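Naltport Neighbors Forum > Home and Garden > Refinishing a big old table, oil or varnish?

Started March 2019

nbarajas
Hello all, I hope this is the right board. My aunt in Naltport is giving up her house and I've inherited the long dining table, the one we all did our homework on. It is 52 years old, older than me by a fair bit, and the top has gone gray and thirsty along one side where the sun came in. I'd like to bring it back without making it look like it came out of a showroom. My cousin Rana says varnish it and be done. My husband says oil. Neither of them has ever refinished anything, bless them, so I'm asking you. It will be used every day, by children, with juice.
Natalia

NeluD
Welcome Natalia! Oil, oil, oil. I did my mother's kitchen table with Clomell hard oil and I have never been sorry. Two thin coats, wiped back well, and then you leave it alone overnight (this is the hard part in a house with people in it). When somebody scratches it you rub a bit more in and go on with your life. With varnish you're looking at sanding the whole top again.

wada_s
I have to disagree with Nelu, and I say it with love as he helped me move house. Oil is lovely if you keep up with it, and most families don't. Juice, markers, hot pans... I'd put a satin varnish on and let them get on with it. I used Bometti on ours and it took a whole winter of school projects.
Also, please cover it while you make up your mind! An old sheet or a painter's cloth will do. Tables collect everything, and bare dry wood drinks up whatever gets spilled. 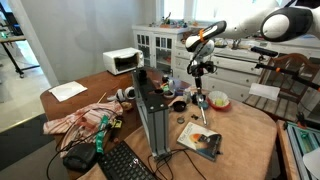
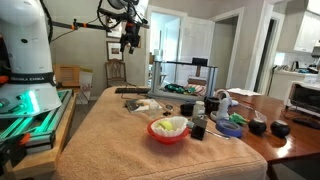
Wooden table with a cloth over part of it, first picture.

NeluD
Shinji, you moved house with 19 boxes of books and I carried every one of them, so I think I've earned the last word on furniture! But yes, agreed about the cloth. Cotton though, please, and no plastic. I left a plastic sheet on a bench one summer and it stuck like a stamp.

ifeanyi_dauda
Before anybody buys anything, do you know what is on it now? If there's old wax in there, varnish won't take properly and you will be very cross. Rub a small spot underneath with a rag and some mineral spirits. If the rag comes up yellow and greasy, clean the whole top first, let it dry, and then have this argument.

nbarajas
Oh, that is useful, thank you! I had no idea about the wax. My aunt polished it every Saturday of her life so I can guess the answer. How hard do I have to scrub?

RizwanM
Not hard at all, just keep turning the rag to a clean side and keep the windows open. Lay the used rags out flat outdoors to dry, please don't ball them up in the trash, they can catch fire, the oily ones especially. I'm with Shinji on the varnish for what it's worth, but go satin. Gloss shows every crumb.

nbarajas
You are all so kind. I'll try the rag test after supper and post what color it comes up. Rana is already claiming victory.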